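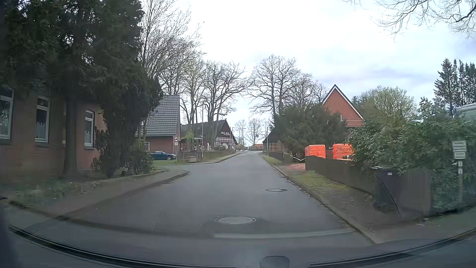 Larneck Nitgate folding bike: review after a summer of commuting

I bought the Nitgate in the spring to replace a full-size bike that no longer fit in our hallway. It has now done 2000 miles, nearly all of it on paved streets between home and the train station, with a few longer rides on weekends. I paid full price for it at Canpolat, a small shop that also does my repairs.

The fold is the main reason to buy one of these. There are three steps: drop the seat post, swing the rear wheel under, fold the handlebar stem down. The first week it took me a couple of minutes and some pinched fingers. Now I can do it on the platform while the train is pulling in. The folded bike stays shut when you carry it, which my old Zurna never did. The Zurna had a rubber strap that gave up after one winter.

Carrying it is less fun. The weight is fine for one flight of stairs. For anything longer I roll it on the small rear casters, and those don't like rough concrete. One of them cracked in August and the replacement took 5 days to arrive.

On the road it rides better than the small wheels suggest. The steering is quick and you have to get used to it, especially with one hand off the bars to signal. Patched pavement comes straight up through the seat post. I lowered the tire pressure a little and that helped. Manhole covers and drain grates are worth steering around, more so in the rain.
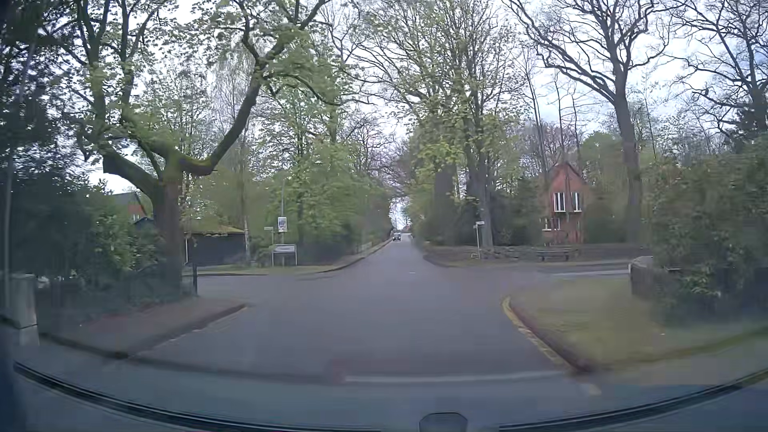

Is the gearing good enough for hills?

It depends how steep they are. The three-speed hub handles overpasses and long gentle climbs without trouble. On the street up to the library I stand up in first gear and get there slowly. A six-speed version exists but it costs $247 more, and I didn't think I'd use it often enough.

The brakes are ordinary rim brakes. They squealed out of the box and stopped squealing once Dilek Soylu at Canpolat adjusted the pads. Stopping distance is good in dry weather and noticeably longer in wet. I have replaced the rear pads once.

The lights that come with it are poor. The front one is good for being seen and no use for seeing by. I swapped it for one I already had. The fenders are plastic, rattle a bit over bumps, and do keep my pants clean. The front bag block is solid, and the bag comes off with one hand.

My neighbor Beril Ertürk borrowed the bike for a week. She is a good deal taller than I am and found the reach to the bars short even with the seat all the way up. She went back to her own bike by Thursday. If you are over six feet, try one before you order.

Maintenance so far: two chain cleanings, one rear tube, the caster, the brake pads. The hinge bolts need checking every month or so and the tool for that is not included, which seems cheap at this price. The serial number on mine ends in 3947, and the shop says later ones ship with a better hinge cover.

Would buy again for a commute with a train in the middle of it. For riding only, a regular bike costs less and is more comfortable.

Four stars.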